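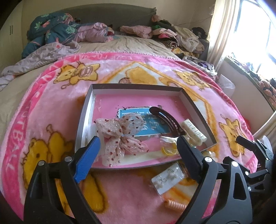
我一直主张，繁殖人在交出一只小狗之前，应该先看过它要去的家。合同、定金、疫苗本都有了，还是应该看。不一定上门，视频也行，但要看日常的样子，不要收拾过的样子。小狗用嘴认识东西，离地不高的地方放着什么，它早晚都会咬到。床上铺一条粉色绒毯，毯子上搁一个敞口的浅盒盖，里面放着发饰，这在有孩子的人家再平常不过。可是对一只刚满八周的小狗来说，床沿垂下来的毯子角就是梯子，发饰正好是能吞下去的大小。这样的家我不会拒绝，只会在交狗之前把这件事说清楚。

我养狗、繁殖狗，地方不大，一年最多两窝。犬舍叫 Sembiring，在 Illero 镇外面。同行里赞成我这个做法的不多，最常听到的反对有两种，一种说麻烦，一种说冒犯。两种我都想回应一下。

先说麻烦。一窝四只小狗，每家看一次，一次半个多小时，加上事前约时间、事后写几句记录，总共也就是一两个晚上。配种之前查父母的髋关节、查眼睛，怀孕期间调饲料，生产那几夜不睡觉，哪一样都比这个费工夫。前面的都做了，最后这一步嫌麻烦，我觉得说不过去。小狗在我这里只待几周，在别人家里要待十几年。

也有人说，规模大的犬舍做不到。我承认，一年出几十窝的地方确实做不到。但那要看出多少窝才算合适，不能反过来拿产量当理由，把该做的事免掉。

再说冒犯。Hidayah Sitompul 养柯基比我早得多，她在 Dokton 论坛上写过一篇长帖，大意是买家不是来受审的，繁殖人坐在屏幕那头对别人的客厅指指点点，时间长了会有一种居高临下的毛病。这话我认真想过，有一部分是对的。我见过有的繁殖人因为沙发太旧不卖，因为房子是租的不卖，因为一家人说话声音大不卖。这些跟狗能不能过好没有多大关系。旧沙发对狗来说挺好。

所以我看的东西很有限。我看门能不能关严，看阳台的栏杆缝，看垃圾桶有没有盖，看电线走在哪里，看小狗白天待在哪间屋、晚上睡在哪里。家里有孩子，我会请孩子也到镜头前面来，问问他们平时在哪里写作业、玩具往哪里收。孩子答得往往比大人准。大人会说“我们都收得很好”，孩子会说“我都放床上”。

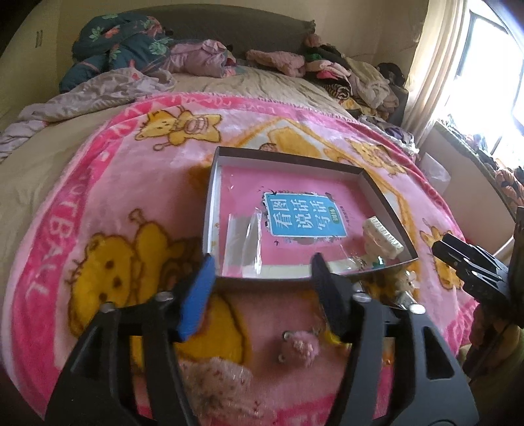

浅盒里的《看图说话写话》，上面搭着一只透明塑料袋。

说到孩子的东西，多写几句。买家来问的时候，问得最多的是葡萄、巧克力、洋葱能不能吃，这些网上都查得到，大家也都记得住。真正让我接到电话的是另外一类：橡皮、塑料袋、袜子、发圈、笔帽。塑料袋尤其要留意，有的袋子装过吃的，有味道，小狗会把头钻进去。书本倒是小事，啃坏了再买一本，纸吞下去一点通常也能排出来，要看住的是书上的胶带和订书钉。

去年三月我就接到过一个这样的电话。买家姓什么我不写了，狗是我这里出去的一只母犬，当时四个月大，吞了一个发圈，第二天开始吐。手术做得及时，狗没事，费用是 727 块，按我们这边的价钱不算贵。买家没有怪我，但我自己翻了那次视频看家的记录，上面写着“客厅整洁，围栏已备”，卧室一个字没有。我那次没有看卧室。买家当时说卧室不让狗进，我就信了。养过狗的人都知道，卧室不让狗进这句话一般能坚持多久。

从那以后我每次都看卧室，也看床。有人觉得这更冒犯了。我的办法是事先把要看的地方写成一张单子发过去，说明为什么看，不愿意给看的可以不给，那我就改为口头问。到现在拒绝过的只有一家，我还是把狗给了他们，那家人把每个问题都答得很仔细，比好些给我看了全屋的人家还要清楚。

还有一种意见我不太同意，就是用问卷代替。Fakard 现在卖一套给犬舍用的管理软件，里面带一份买家问卷，满分 100，低于某个分数系统就标红。Retno Kwok 在用，她觉得省心，也公平，大家都答一样的题。我试填过。题目问“家中是否有小件物品可能被幼犬误食”，选“是”扣分，选“否”不扣分。哪一家会没有小件物品？选“否”的人要么没想过，要么知道该怎么选。如实回答的人反而分低。我跟 Retno 说过这件事，她说她会自己再看一遍标红的，那等于还是要靠人看。问卷可以留着收集地址、电话、养狗经历这些，判断一个家合不合适，我不放心交给分数。

那么看完以后怎么办？我的做法是给建议，很少给结论。下面这几样我几乎对每一家都会说。

小东西要放进有盖的容器，盖子要扣得住。敞口的盒子和托盘，放在桌上还行，放在床上和沙发上跟放在地上差不多。
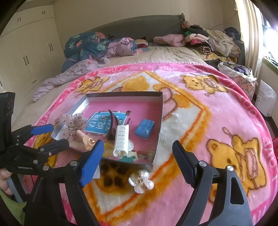
绒毯上的金属托盘，四边低，没有盖。

垃圾桶换成脚踩的，或者放进柜子。洗衣篮放高。孩子的书包挂起来，别立在墙边，里面常有半块饼干。围栏先摆好再来接狗，当天晚上再装往往装不完。前两周谁在家、几点到几点在家，写出来贴在冰箱上。我还会给一小块在狗妈妈窝里垫过的旧布，让小狗带走，刚到新家的几个晚上放在它睡觉的地方，布脏了也先别洗。

这些话在交狗那天说，基本没有用。那天全家都高兴，小狗在怀里动来动去，没有人听得进去。我以前就是交狗那天说，一边说一边看着他们点头。现在我提前一两周说，说完过几天发一条消息，问盖子买了没有，围栏到了没有。问第二遍有点讨人嫌，我还是问。

也有人劝我，说你管得太宽，狗卖出去就是别人的了。法律上当然是这样。我的合同里写着，任何时候养不了都可以送回来，不问原因，送回来的狗我自己养着或者再找人家。既然我愿意承担这一头，在另一头多看一眼、多问几句，我觉得并不过分。真要有买家因为这个不买，可以去找别家，我这边等着的人也不会因此少了谁的位置。

这篇 2024-01-07 先贴在犬舍的页面上，之后会转到 Dokton，Hidayah 大概会来反驳，欢迎她来。要看那张单子的可以写信向我要，同行拿去改了用也行，改的时候请把卧室那一条留着。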